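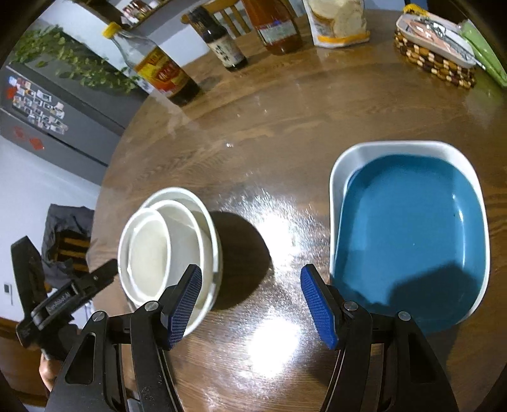 Changes to the Community Meals Program at Prandevgate House

Residents and families are advised that the shared lunch at Prandevgate House will move to a new format from May. The changes follow a review of the program carried out over the summer, during which 154 households in the Pirken and Hartono precincts returned the written survey. The management of Prandevgate House thanks all those who responded.

The survey confirmed that the lunch remains the most widely used of the centre's programs. It also showed that many older residents find the present noon sitting crowded and noisy, and that those who rely on the community bus often arrive after the first course has been served. A second sitting will therefore be introduced. The first will begin at 11.45 am and the second at 1.15 pm, with each limited to 77 places. The bus timetable has been adjusted so that passengers from Pirken arrive in time for the earlier sitting and passengers from Hartono for the later one. Residents who travel by other means may nominate either.

Bookings will be required for both sittings. They may be made at the front counter or by telephone until 3 pm on the preceding working day. Residents who hold a standing booking under the current arrangements do not need to reapply, but should tell the office which sitting they prefer before the end of April. Where no preference is received, the office will allocate a place according to the resident's bus route.

The menu will continue to be prepared on site. Soup will be offered at every sitting throughout the cooler months, together with one hot main and a vegetarian alternative. Texture-modified meals remain available on request – a form completed by a speech pathologist or general practitioner is needed, and existing forms will be carried over. The contribution for a two-course lunch will not change. Carers accompanying a resident will be charged the same rate as residents.
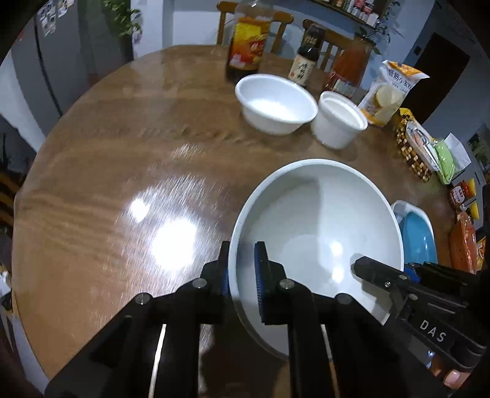 One Hartono resident wrote that the later sitting would suit her well, provided the soup did not run out before the second bus came in, and asked that the kitchen set aside enough for both groups. The kitchen has confirmed that a separate quantity will be prepared for each sitting.

Several respondents asked whether meals could be taken home. Food safety obligations prevent the centre from releasing hot meals at the table, but chilled meals may be ordered through the Zistard home delivery service, which currently supplies some 40 households in the district. Order forms are available at the front counter and in the foyer of the Pirken library.

The new arrangements will be reviewed in August. Comments may be lodged in writing at any time, and residents who would like help completing a feedback form are asked to speak to reception. Translated copies of this notice can be provided on request.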